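Search this site
Enter keyword Go

Posted in November by Karla Cuevas

Minutes of the Cosgate Road Neighbors, November meeting

I took notes again, so if I got you wrong, tell me and I'll fix it before these go in the binder. We started at ten past seven in the back room of the library with 56 people signed in, which meant a few of us stood along the wall by the atlases. The October minutes were read (fast!) and approved with one change: it was the Palacios culvert that backed up, and I had written the Dollov one. My mistake, sorry to everybody on Dollov Lane.

Old business first. The leaf pickup dates are set and the county will do our side before they do Mastavgate, same as last year. Somebody asked if bags are OK this time and yes, paper bags are fine, plastic ones get left at the curb. There was a long back and forth over pine needles that I stopped writing down. I believe needles count as leaves. I'll call and ask.

The snow plow list came next. We have 60 households signed up for the shared driveway plowing, and that's as many as the contractor wants to take on with one truck. If you're new and still want in, put your name on the waiting sheet by the door. The price stays the same as last winter unless we get more than six big snows, and then we'd all have to sit down and talk again, which I'm hoping we don't.

Then we got into the speed limit on Cosgate Road, and that took up most of the evening. I'll try to be fair to both sides here even though I have my own opinion and most of you have heard it.

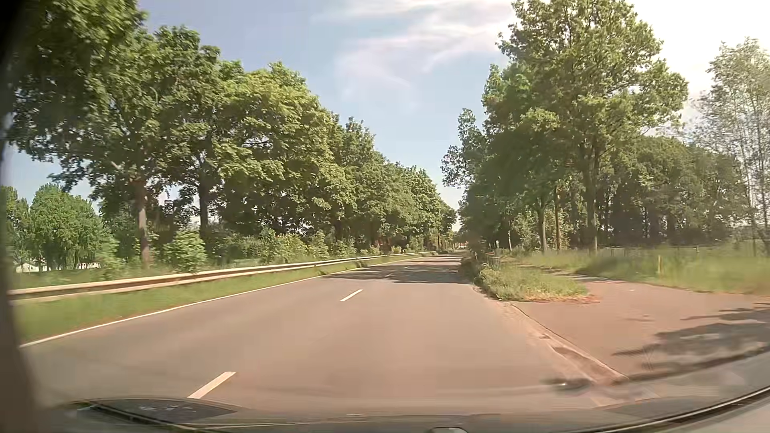
The people who live on the long straight part want it brought down by ten, and want the county to put up one of those signs that shows you how fast you're going. The people closer to town said the straight part isn't where the trouble is, it's the turn at Mastavgate, and that a lower limit will just get ignored. One man said he has driven it for thirty years and never had a problem, and a woman behind him said she'd had plenty of problems with people driving it like him, and we all laughed, him too. I liked that moment a lot.

We did agree to ask for a traffic count before anybody asks for a new number on the signs. The motion was to send the county a letter with names attached, and it passed on a show of hands with only a few against. I'm writing the letter. You can sign it at the library desk once it's ready, and please print your name underneath so they can read it!

Money. The balance is $2,136, and that's after the mailbox repair at Palacios got paid. We voted to put $100 toward coffee and paper goods for the winter potluck, and there was a friendly argument over whether we need new tablecloths (we have the old ones, they're in my hall closet, they're fine).

New business was short. The bus shelter at Dollov Lane still has a broken bench slat and I've reported it twice. A family near the creek is missing a gray cat with a white foot, so check your sheds and garages. And the library wants us to stack the chairs in tens from now on and put them on the left side of the closet, not in front of the mop sink.

Potluck sign-up went around the room and came back with eleven desserts and one salad. I'm begging you, somebody bring a main dish. I'm doing my bean casserole but that won't feed everybody.

We finished at 8:50. Next meeting is same room, same time, and whoever left a green umbrella under the coat rack can pick it up from me.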